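Equipment Review: Gestham 80 Folding Platform Truck
Facilities Purchasing Office, Clurkwood Adult Learning Center
November 27, 2020

The Purchasing Office was asked to recommend a replacement for the two fixed-handle trucks used to move chairs, paper stock and exam materials between the main building and the annex. Both trucks were bought secondhand and have repeatedly needed new wheels. The Gestham 80 was placed on trial in February and has been in regular use since the center reopened its upper classrooms. Parveen Abbasi coordinated the trial. The findings apply to indoor use and to the covered walkway only.

The truck arrives in one carton with the handle folded and the wheels packed separately. Fitting the 4 wheels requires a socket wrench, which the maker does not supply. The instruction sheet is brief and its second drawing shows the brake wheels at the wrong end. Staff who followed it had to remove them and start again. A corrected sheet was sent on request.

In daily use the truck is easy to steer with a moderate load. It turns within the width of the annex corridor, which the old trucks could not do, and it crosses the metal strip at the fire door without a sharp jolt. The deck has a ribbed mat that holds cartons of paper well. Plastic storage bins slide on it, however, and should be strapped. No strap is included, and there are no fixing points on the deck, so the strap must pass underneath.

Noise was a particular concern, as deliveries often take place while classes are in session. The standard wheels are noticeably quieter than those on the previous trucks, and no complaint was received from the teaching staff during the trial. The wheels also leave fewer marks. Laiba Lashari of the cleaning team reported that the walkway needed spot cleaning less often, although black scuffs still appear where a loaded truck is swung around in place.

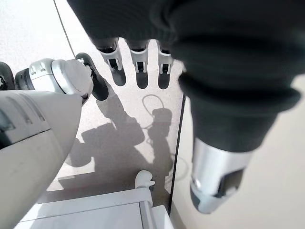

A stretch of pale floor, with the silver wrist joint and dark gripper finger above it.

The folding handle is the weakest part of the design. The release is a foot pedal set close to the deck, and it is stiff enough that several users preferred to press it by hand. This should be discouraged, as the hinge closes quickly. When upright, the handle has a small amount of play. It did not worsen over the trial, but users accustomed to a welded handle may find it unsettling on the ramp.

Storage is the strongest argument in the truck's favor. Folded, it stands on its end in the supply closet and leaves room for the step stool. The maker provides no clip to keep the handle closed while the truck is standing, and the office has been using a length of webbing for the purpose.

The Vusness flatbed was considered as an alternative. It is sturdier and has a better brake, but it does not fold and would have to be kept in the corridor, contrary to the center's fire rules.

The office rates the Gestham 80 at 8 out of 10 for indoor work and recommends the purchase of two. It is not recommended for the gravel path to the parking lot — the wheels are too small and the front edge digs in. Departments wishing to borrow the trial unit should apply to Uzma Warraich at the supply desk, which opens at 9 on weekdays. The unit must be returned folded, with the mat swept.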